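The Last Ferry to Somley

By the time Nelli Oksanen got down to the landing at Jistel, the evening ferry had 214 people on it and a goat, and the man at the rope was shaking his head in that sorry, gentle way he had. She had run all the way from her aunt's gate with the plum cake held out in front of her like a lantern, and now she stood there puffing, feeling every one of her years and a few that belonged to somebody else.

"There's always the morning," he said.

"My sister is getting married in the morning," said Nelli – and she sat down on her suitcase, because her knees had decided for her.

Well, he looked at the cake, and he looked at the river, which was pink and slow as it is in July, and he scratched his ear for a good long while.
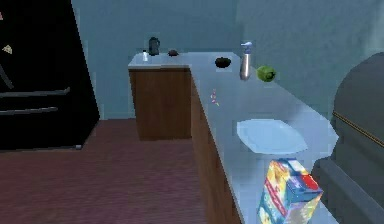

"Can you row?" he asked.

"Badly, but I can sing while you do it."

So they went across in his father's old boat, the cake between them, and she sang every verse she knew, and a couple she didn't, until the lights of Somley came up over the reeds.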